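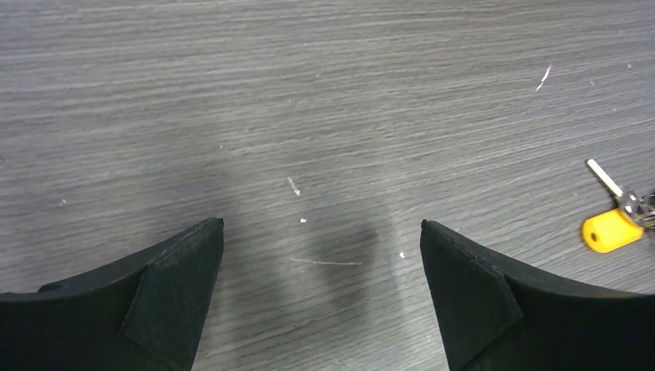

Home | Match Notes | Old Posts | About | Contact

Print this page | E-mail to a friend

September 11, 2026
By Lama Awad

Utby lost 2-0 to Grevano last night, and the 58th minute is why I slept badly.

We were one down at that point and playing our best stuff of the season, a low bar I know. Nizar Haddadin went through on the left, got a toe to the ball before their keeper did, and went over the keeper's arms like a man falling down a well. I was in row 15, behind a pillar and a gentleman with a large hat, and even I had it as a penalty. The referee had it as a goal kick. He then booked Haddadin for asking about it.

I have now read the handball law, the offside law and the bit about careless challenges, in that order, and only the last one was any help. It says a foul can be careless without anyone meaning it. Their keeper looked to me like the most careless man in the county.

The second goal came from a corner we defended by pointing at each other. I have no complaint about that one.

Attendance was announced as 357. I'd like to meet the people who were counted twice.

Our manager told the local radio that he "won't talk about officials" and then did so until they went to the weather. Aoun is suspended for the next match, so expect the kid Tandier sent us on loan to start at right back. He's ours until December, if his mother lets him stay out that late.

Away next. I've already paid for the bus.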